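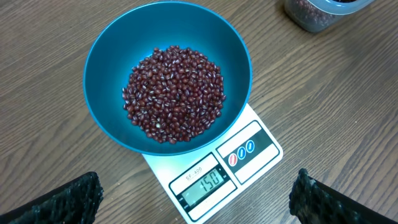 Gripper trial with dry beans: frequently asked questions

Last updated 4/15/22

What is this trial?
At Hinidier we compare finger pads for two-finger grippers. The customer, Dokden, packs dry food and wanted to know which pad holds a thin bowl rim best during scooping and pouring. We tested 2 kinds of pad, the rough black pad from Aubert and a smooth silicone one from Eltisura.

Which scale do you use?
A simple kitchen scale, model SF-400. The wrist camera can read its display, so we did not need to connect the scale to the controller. When it shows 150 with the beans in the teal bowl, this number goes directly in the log together with the picture.

How many pours did you make?
We made 104 pours in total, over 3 days in January. Both pads got the same number of pours, with the same arm and the same closing force.

How is the bowl held during a pour?
By the rim, with one finger inside and one finger outside. We tried first to hold it from below, but the wrist had to turn too far and the arm stopped near its joint limit. The rim grip is easier for the arm and harder for the pad — this is why the pad matters so much here.

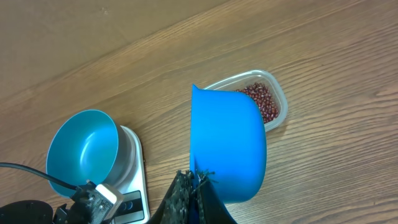 With the smooth pad the rim sometimes turned a little between the fingers when the weight of the beans moved to one side. We counted 16 such slips. With the rough pad we had almost 3, depending on how you judge one doubtful case.

Do you set the scale to zero before each pour?
Yes. The teal bowl is placed first, then we press the zero button by hand. The program continues only when the camera reads 0. If the reading is not clear, it waits and takes a new picture.
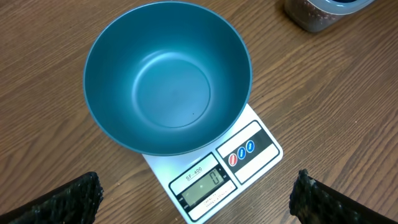 Does the wrist camera always read the display correctly?
Not always. Reflections from the ceiling lamps were our biggest problem. A small change of the wrist angle helped more than any change of the camera settings.

Do the rough pads become dirty?
Yes, bean dust stays in the texture. We clean them with a soft brush after every session and do not use water.

Can I send my own pads for testing?
Yes, if they fit our finger mount. Please write to us first and we will send you the drawing with the hole positions.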